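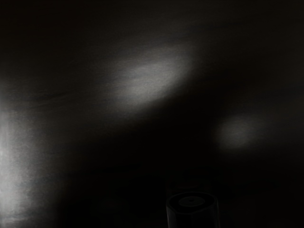 ## 4. Setting up the roll of members

The steps in this section are carried out once, when a corps, brigade or first aid post begins to keep its membership records in Skimport. They should be completed before any notice of a meeting or service is sent.

1. Sign in with the station account and open **Members**, then **New roll**.
2. Enter the name of the station as it should appear on printed notices. The name may not exceed 30 characters, including spaces.
3. Choose the classes of membership in use. Three are supplied: Active, Associate and Life. Others may be added under **Classes**.
4. Upload the existing list as a plain spreadsheet. The first row must contain the column headings given in section 3.
5. Check the entries marked in amber. These are usually repeated surnames or missing dates of joining.
6. Select **Confirm roll**.

**Note:** Members under 18 are placed on the cadet list and do not receive voting papers.

**Caution:** Confirming a roll replaces any earlier roll held for the same station. Save a copy first by selecting **Export**.

### 4.1 Recording deceased members

Deceased members should not be deleted. Open the member's entry, select **Change standing** and choose **In memoriam**. The entry is then removed from all mailing lists – including those for subscriptions – but remains available for the order of service and the book of remembrance. Names are printed by year of death and then by surname. Accented letters are kept as entered, so that a name such as Urbonaitė will print correctly.

### 4.2 Adding a station badge

A badge may be printed at the head of notices and service sheets. Open **Station**, then **Badge**, and select the file to be used. Simple designs reproduce best at small sizes; the round white badge on the grey joint of the robotic arm, with its one small dark figure, is of a suitable kind. Fine lettering should be avoided.

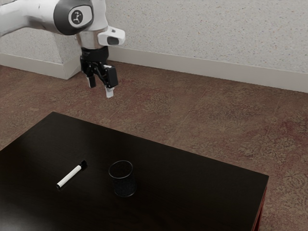

Notices may be sent once the roll has been confirmed. Open **Notices**, choose the annual meeting or memorial service form, and enter the place and time. If a badge has been added, check it in the preview before sending. A dark emblem on a white disc, like the one on the arm, needs no border when the disc is set against grey, but on white paper the **Outline** option should be switched on. Stations in the Caltine and Mandenska districts should also select the district list, as their notices are copied to the district office.

**Note:** A notice can be recalled within 13 minutes of sending. After that time a correction must be issued, using the form in section 6.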